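# The Toaster on the Worktop: Small Appliances in Shared Kitchens

Project report, Potham House group, submitted in May 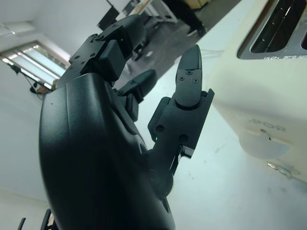 When we started this project we thought we'd be writing about cookers, because everyone in shared housing has something to say about cookers. But the more we talked to people in the two halls, Selach and Darbridge, the more the conversation drifted back to the toaster. It gets used before lectures, after lectures and (we can vouch for this) at two in the morning, and it's often the oldest thing in the kitchen.

## What we did

We handed out a short questionnaire and got 54 back, which pleased us enormously after a very slow first week. We also kept a breakfast diary on 16 mornings, noting each time somebody made toast and where they put the plate, the butter and the bread bag while they waited. That came to 166 rounds of toast in all, and we'd like to thank everyone who put up with us hovering by the kettle!

## What we found

Position mattered far more than we'd guessed. In Selach the toaster lives near the sink, so people tended to carry their bread off to the table and butter it there – crumbs and all. In Darbridge there's a good stretch of worktop next to it, and most of the mess stayed in one place, where it could be wiped up in a moment.

Cleaning was a sorer subject. Plenty of people wiped the outside of the toaster, and cream plastic does show every fingerprint, but very few had ever emptied the crumb tray. Several didn't know there was one. We put a small card on the wall in both kitchens explaining how to unplug the toaster, let it cool and slide the tray out, and by the second Friday the Darbridge one was being emptied quite regularly. Selach took more persuading.

## What we'd change

We borrowed our diary layout from the Manolakis workbook, and it has no column for bagels, crumpets or anything else that isn't sliced bread. Next time we'd add one, and we'd start the diary earlier in the term, before people begin going home at weekends.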